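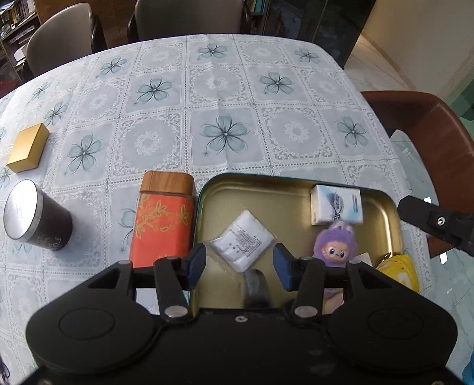

Third steam mop in this apartment and the first one I haven't wanted to throw off the balcony. It's the Geltarer upright, the corded one, bought in December with money that was supposed to go to a new dining chair. No regrets so far. Well, one, see the part on the cord. Quick note on what it has to deal with: mostly tile, one long strip of old parquet in the hall, and the floor under the dining table, which is the worst floor in the house. The cloth with the big blue-gray flowers hangs over the front and sides, so the crumbs go under there and live happy lives until somebody drops a fork and has to look. That's the test area. Everything below was done there, then the kitchen, then the hall.

What's in the box. The mop in two pieces, a measuring cup, two flat pads, one fluffy pad, a little glide thing for carpet I've used once. Manual in nine languages, none of them very good. Put together in the time it takes to boil an egg. One screw. It does need a real screwdriver, a coin won't do it, I tried and chewed the screw up a bit.

Heat up time. Box says 25 seconds. Mine takes 40 from cold with tap water. Don't care. The old Omham took long enough that I'd wander off and forget it was on.

Steam. Three settings and the lowest is pointless on tile. Fine for the parquet, I'll get to that. Middle is where it stays. High is for the spot in front of the stove and it does work there, dried tomato sauce came up in four or five passes with no scrubbing. Burnt sugar did not. Burnt sugar needed a scraper and some words.

Trigger or constant? Constant. I read so many complaints about this before buying. You switch on and steam comes out till you switch off, or till you stand it upright, then it cuts. Prefer that to be honest, my hand used to cramp up on the Omham from squeezing. But if you stop in one place to talk to someone you get a puddle. Have done this. More than once.

Under the table. Head is flat enough to go in under the crossbar and the neck bends nearly down to the floor, so no crawling. This is the whole reason I'd buy it again. Chair legs are another matter, the head is wide and it bumps between them like a cow in a hallway. Pull the chairs out. Takes a minute. And sweep first!! Steam plus crumbs is paste. The Omham box used to say you could skip sweeping and that was a lie, this one at least doesn't claim it.

Also clip up the tablecloth or fold it back on itself before you go under. I didn't, first time, and got a nice damp edge all along one side. Dried fine. Smelled like wet dog for the afternoon.

Parquet. OK so officialy the manual says sealed wood only and my hallway is sealed in the sense that someone sealed it in another century. My neighbor Florin Chiriac lays floors for a living so I asked him before I did anything. His answer was lowest setting, keep moving, never park it, and not every week. I do it once a month. No lifted edges yet, no white haze. If your boards have gaps you can see into I'd leave it alone and use a wrung out cloth.

Pads. The two flat ones are good. Washed them every week since, at 40 degrees, no softener, and they still grip. The velcro side is starting to go fuzzy on one of them. The fluffy pad is supposed to be for polishing and what it does is hold water and leave stripes, I use it for the windows now. By hand. Replacement pads are the annoying bit -- the Geltarer ones come two to a pack and cost too much for what is basically a towel. Costel Dobre at the shop sold me the Toma ones instead, model 811, said they fit. They do fit, bit tight at the corners. Half the price. Thinner though, they get soaked faster so you swap halfway through the kitchen.

Cord. Right. Too short. I do the dining area from one outlet, the kitchen from another, hall from a third. Delia next door has the same mop and runs hers off an extension, the manual says not to, she does it anyway. I just replug. The cord also comes out of the handle low down on the right so if you're left handed (me) it's across your shins the whole time. How does nobody test this. There's a clip to hold it up out of the way and the clip is useless, pops off if you look at it.

Tank. Small, see through, pulls out from the front. One fill does the dining area and most of the kitchen on middle. Hall is a second fill. You can top it up without waiting for it to cool which the Omham wouldn't let you do, it sort of spat at you. Cap is on a rubber strap so it can't roll under the fridge. Small thing, very happy about it.

Water. We have hard water here, kettle goes white in no time. I used tap water for the first couple weeks and the steam got weaker, I could tell on the stove spot. Ran the vinegar thing from page whatever of the manual and it came back. Now I do half tap half distilled. Don't put scented stuff in. My brother in law Nelu put lavender water in his and the pump died and the store wouldn't take it back.

Noise. Ticks a bit when the pump runs. Hisses. You can hear the radio over it. Cat left the room the first time, now stays and watches.

Weight. Not light. Most of it's on the floor when you push so it's ok, but up the stairs it's a lump. The handle doesn't fold either so it lives behind the kitchen door, and it falls over about as often as it stands. Wish it had a hook.

Compared to the others, since people always ask:

Omham -- had it two years. Heavier, trigger, slow to heat. Got hotter at the top end I think, better on grout. Leaked from the neck at the end and that was that.

Banedon -- borrowed for one weekend. Cordless, lovely, light, and ran out before I got to the hall. If you have a studio get the Banedon. I don't have a studio.

Geltarer -- this one. Not the best at anything maybe but I use it, and the Omham sat in the closet for months at a time.

Grout. Forgot grout. It's meh. Lightens it a bit, no miracle, the lines by the balcony door are still gray and I've made peace with it. Brush and baking soda did more.

Things I'd change: longer cord, cord on the other side or in the middle, a clip that clips, a third flat pad insted of the fluffy one. A light for the "descale me" moment would be nice too, you only find out when the steam goes weak.

Things I wouldn't touch: the flat head, the bendy neck, the tank cap, the auto shutoff when it stands up.

Would I pay full price? Don't think so. I got it on sale, and at the sale price it's an easy yes for tile. For mostly wood, no, get a good flat mop and a bucket. For carpet, no, the glide thing is a joke.

Four out of five. Lost the one for the cord.

Edit: somebody asked if it streaks on dark tile. Mine are light so can't say. Delia's are dark and she goes over them after with a dry pad, so I guess yes a little.

Edit 2: second flat pad now fuzzy too. Still sticks.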